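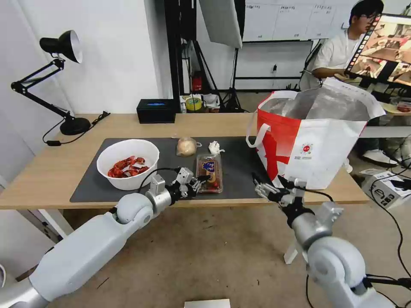 Keegan Costigan wrote in to say that he has his two arms bolted down and wired at home, everything moves, and he still can't get them to pick up so much as a bread roll without shoving it off the far side of the table. Could I please write down the small stuff, he asked, the stuff that isn't in the kit manual?

Sure can, Keegan! I've been keeping a list in the back of my notebook since we started the two-arm build at Haltside, most of it in other people's handwriting, and this seems like as good a time as any to type it up. It's in no particular order and some of it only applies if you share a room with other people's projects.

Put a mat down first

Before anything else, a big dark desk mat. Ours is dark gray and it covers a good part of the tabletop, and it fixed more of our troubles than any amount of tuning did. Bowls quit skating away when a finger bumps them. Pale things are easy to pick out against it. If a gripper comes down too hard you scuff the mat instead of the table (or the fingertip, which costs more). Get one with no pattern. I bought one with a grid printed on it the first time, thinking I was being very clever, and it made our vision setup see edges all over the place.

Stick it down with double-sided tape at the corners only. If you glue the whole thing you'll be scraping for an afternoon when you want to move it, ask me how I know.

Soft light, and one lamp you can push around

The ceiling lights at Haltside are terrible for this. Anything in clear plastic turns into one big white glare, and that means half of what you'd want to pick up from a grocery run. A softbox on a stand helped a lot, and then we keep a plain black desk lamp at the end of the table for filling in. Once you have the lamp where it works, mark where the base goes with a pencil line or a bit of tape. Somebody will move it. They'll need it for soldering and they'll put it back two inches over and you'll spend the evening blaming your code.

Same for the table legs, by the way. Tape on the floor by each leg.

Write your home numbers somewhere that isn't the computer

This one is Sunee Hemmin's and I fought her on it for weeks. Every joint has a reading when the arm is sitting in its home position, and yes, the software saves it, and yes, the software will also cheerfully overwrite it when you click the wrong button at the end of a long day. Our left shoulder reads 3273 at home and the right one reads 1668, and I can tell you that without looking because they're written in marker on a strip of masking tape on the shelf. If I turn things on and the left shoulder says anything far from that, I stop and go look for a slipped coupling before I let it move. Your numbers will be different from ours so please don't copy them!

Date the tape. Peel it off and write a new one when you take a joint apart. We had two strips up at the same time in August and that was a bad evening for the right elbow.

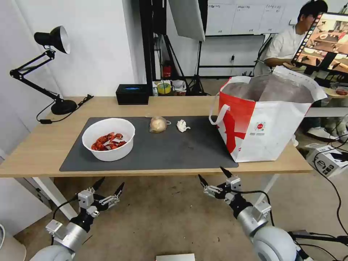
Where I was going with that, though, is that you should pick a resting pose before you pick anything else. We rest both grippers low, by the front of the table, so that whoever is setting things out has the whole tabletop to themselves and isn't ducking under a forearm to straighten a bowl. It's a bit slower to start each try. I don't care, I've been bonked on the head enough.

Go through the pose by hand with the power off and see if any cable gets tight. Then do it again with your sleeve and tape and zip ties on, as those change everything.

Cables

I could write a whole page on cables and maybe I will. For now:

Leave a loop at the wrist. A bigger loop than looks right. Then move the wrist all the way one way and all the way the other and see if the loop catches on anything standing on the table. If it does, tie it back to the forearm with a hook-and-loop strap, which you can undo, and save the zip ties for the parts that don't turn.

I like the Cele braided sleeve for the long runs down the arm because you can open it along the side and sneak one more wire in. The cheap closed kind is fine if you're the sort of person who finishes wiring in one go. I am not.

Flush-cut your zip ties. Use real flush cutters, too, as scissors leave a point and that point will find the back of your hand.

And keep the floor cables in one bundle on one side of the table, away from where people sit. We run ours off the right. Boonmee Pongsiri puts a flat rubber cover over his, the type you see at school gyms, and I keep meaning to get one.

Power

We run on 24 volts. Put the off switch where you can slap it from your chair and also from where you stand to set out the objects, and if one switch can't do both, get two switches. Wire them so that either one cuts the motors. Do not put it behind the thing the arm is reaching for. I've seen this done. By me.

Keep a fire extinguisher in the room and know where it is. Check the little gauge now and then.

Screws that work loose

They all do. Arms shake in a way that shelves and bookcases don't, and the gripper mounting plates are the worst. A small drop of Detard on each thread, let it sit overnight, and then run a line of paint marker across the screw head and onto the plate. If the line doesn't match up anymore, the screw has turned. It takes no time to check and you can do it while the coffee is going. Most of ours take a 4 mm hex key, so I bought a handful of that one size and tied one to the table leg with string. It's the only hex key in the building that hasn't walked off.

Don't use the Detard on anything going into plastic, it made one of our printed brackets go crumbly around the hole. Nylon-insert nuts there.

Practice with real groceries

Gaëtan Jacquet and I disagree about this a little. He likes wooden blocks for the first month and he's not wrong that blocks are easier to measure. But I found I learned nothing from them about the stuff I wanted to do, which is put away shopping! So we go with a bowl of crawfish, a bread roll in its plastic, a packed tray from the deli counter, a big insulated shopping bag to put things into. A few things I'd tell anybody starting with food:

Clear bags around bread are sneaky. The fingers close on the bag and not on the bread, and then whether you get the roll depends on how much slack there is. Twist the slack to the back and tuck it under while you're learning, then stop doing that once it's working.

A light bowl tips if you grab it by the rim on one side. Come in lower, or use both hands.

Use a bag that stands up by itself with the top open. The thin ones fold shut as soon as anything touches the edge. Watch the handles, too, they flop over the opening and a finger goes through one like a bracelet. For early tries we fold ours down on the outside and let gravity be nice to us. A shiny lining can also fool a depth sensor, so if yours thinks the bottom of the bag is on another planet, try laying a dish towel inside.

Throw a balled-up tissue out there as well. Soft, no weight, no real shape. It's a good test of how gently you can close.

Then please don't eat any of it. Practice food is practice food, it's been sitting out under a lamp.
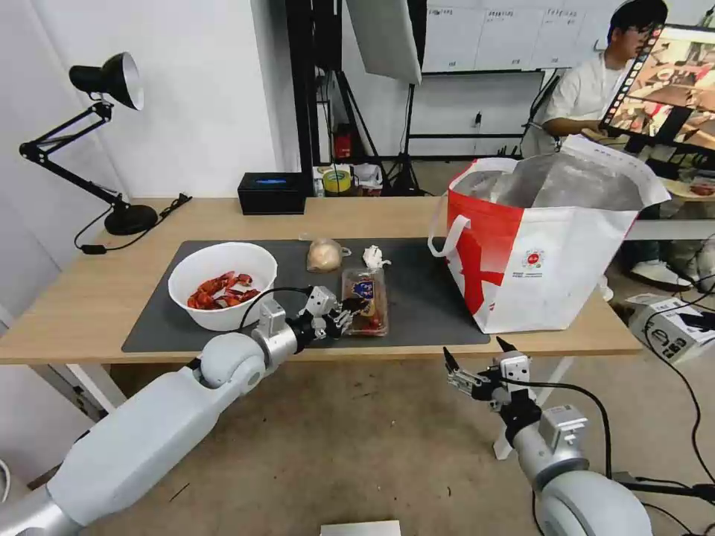 Anyway, cleanup. Shellfish gets into finger joints and you will smell it the next day and so will everyone else who uses the room. Wipe the fingers with a damp cloth and a dot of dish soap, power off, then a dry cloth, then a cotton swab around the pins. Never spray anything right at the gripper. Spray the cloth. If you have fingers with lots of joints, a soft toothbrush is the thing, and for the plain pointed kind you can stretch a bit of finger cot over each tip and just toss it afterward (the drugstore has them by the bandages).

The mat gets the same soap and water. Let it dry flat or the corners curl up and then you've got a ramp.

Screen where you can see it

Turn the monitor so the person running things can see the screen and the table without turning their whole body. Oranuch Prasertsri got me doing this and my neck is grateful. I also sit well back from the table now. You don't need to be close, and if you are close you will reach in. Everybody reaches in.

A few odds and ends

Bright yellow tape on the shelf at all times. You'll use it for marking spots, labeling wires, and holding down whatever won't stay put.

If a Melletti wrist motor whines when it's holding still, try lowering the hold current a notch before you go ordering a new one. Ours quit whining after that. I was all set to spend the money.

Label your drawers even if you know what's in them. Small printed labels beat handwriting, mine anyway.

Start with one arm. I know you've got two, Keegan, and they're both sitting there looking ready. Park the second one and leave it parked till the first can lift the roll and set it down again in the same place several times running. Then swap and do the other side, and only after that have them both go at once, slowly, with your hand by the switch.

Rubber fingertip covers wear out at the very end first, so flip them around when they get shiny and you'll get twice the life out of a set. Dish gloves cut up work fine too, use the bumpy part of the palm.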